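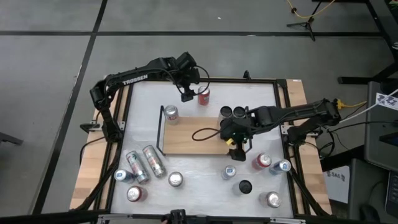
Does Fizz Go Flat Faster in a Warm Room?

Project report by Geeta Ahuja, Escobar College, Uvville
Mar 21, 2020

I have wanted to do this project ever since my aunt told me to keep lemonade in the fridge door "or it'll die by teatime". She says it about every fizzy drink going, and I love her for it, but she never had any proof! So when our teacher Manee Kamolrat asked us in September to pick a question from home and test it properly, I already had mine.

The fizz in a drink is carbon dioxide gas that has been pushed into the liquid under pressure. While the lid stays on, the gas mostly stays put. Open it and the gas starts to come out again, first in a rush and then slowly. Cold water can hold more carbon dioxide than warm water, so my guess was that my aunt was right and the warm drink would lose its fizz first.

What I did

I used plain sparkling water, because sugar and colouring make a sticky mess of the scales (I found this out on the first try and had to clean them with a toothbrush). I poured 100 ml into each of 2 identical glass beakers. One went in the prep room fridge and the other stood on the shelf over the radiator. Both had a loose paper cover to keep dust out without trapping the gas.

The clever bit, which was Manee's idea, was to weigh the beakers. Gas has mass, so as it escapes the beaker gets lighter. Water evaporates as well, though, so I put a beaker of flat water next to each fizzy one and took its loss away from the result. I did the whole thing 9 times, and the Tranatton room next door let me borrow their better balance for the later runs.

What I found

The warm beaker lost its gas faster in every single run! The difference was biggest early on. Later the two lines on my graph crept closer together, as the warm one had very little left to lose. Pouring mattered far more than I expected. When I tipped the water in quickly from a height, it foamed up and a lot of gas went before I had even taken the first reading. After that I poured down the side of the beaker, slowly, with my tongue sticking out.

What I would change

The fridge was the weak point. People kept opening it for their lunch, so its temperature went up and down all day. I would also love to try beakers of different widths, as a wide one gives the gas more surface to escape from. A sealed bottle opened once a day would be closer to what happens at home, too.

My aunt has been told. She wants a copy for the fridge door.

Comments

Trusard: Great read. Did you try shaking one?

Geeta Ahuja: Not on purpose!

mrs_p_chem: Lovely to see the flat water controls in there. Lots of older students forget those.

Trusard: Wide beakers next please, I want to know now.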